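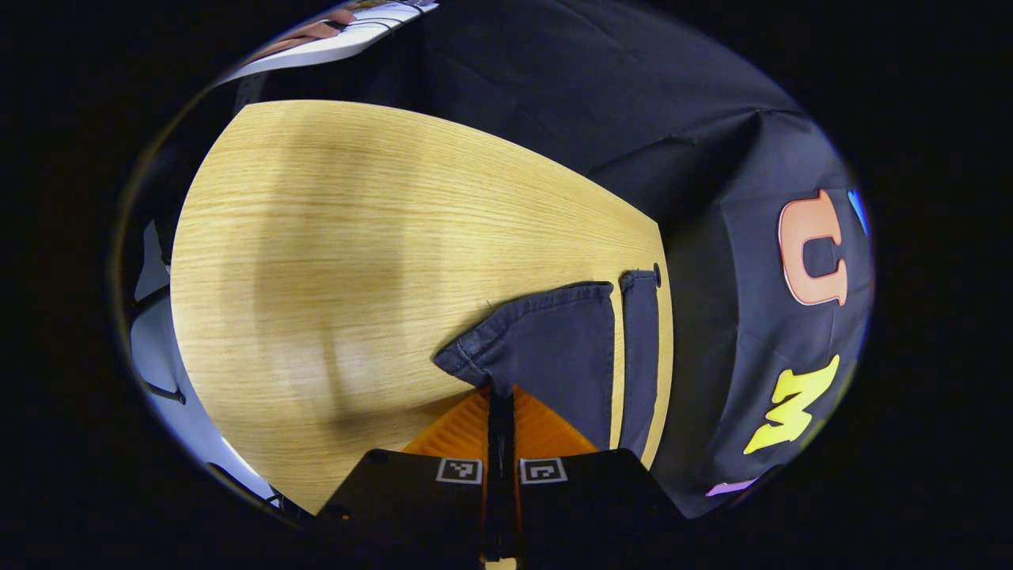

I'm looking for two or three people to come and spend Saturday mornings with me folding, sorting and mending denim, and I'd love it if one of them was you!

I'm Venla Kemppainen and I run the clothes table at Sorkirdale. We take in donated jeans, jackets and shirts, check them over, sew on what's missing and pass them on for the price of a cup of tea. January brought in 542 pieces (people do love a new year clear-out) and Jerome and I are still working our way down the pile.

**What you'd be doing**

- laying each piece flat on the table and going over the seams, hems and buttons
- folding it so the collar sits properly, which takes a bit of practice with stiff denim
- small repairs, if you like sewing: buttons, loose hems, the odd patch
- chatting, mostly

You don't need any experience. Jerome Tiongson couldn't thread a needle when he started and now he does all our jacket buttons, faster than me. If you'd sooner not sew at all, folding and sorting is plenty.

**When and where**

Saturdays, 10 till 12, upstairs at Sorkirdale. There are stairs and no lift, sorry. If that's a problem, ask me about taking a bag of mending home.

**Pay**

It's unpaid, but we cover your bus fare and you get first pick of one item a month. Thread, needles and buttons are all here. Bring your own thimble if you're fussy about them, as I am.

I'd ask you to try 3 Saturdays before deciding, as the first one is always a muddle. Over-16s only, please.

To put your name down, leave a note for me or for Reijo Ojala at the front desk, with a phone number we can read (please, block capitals!). I ring everybody back, usually in the evening.

Venla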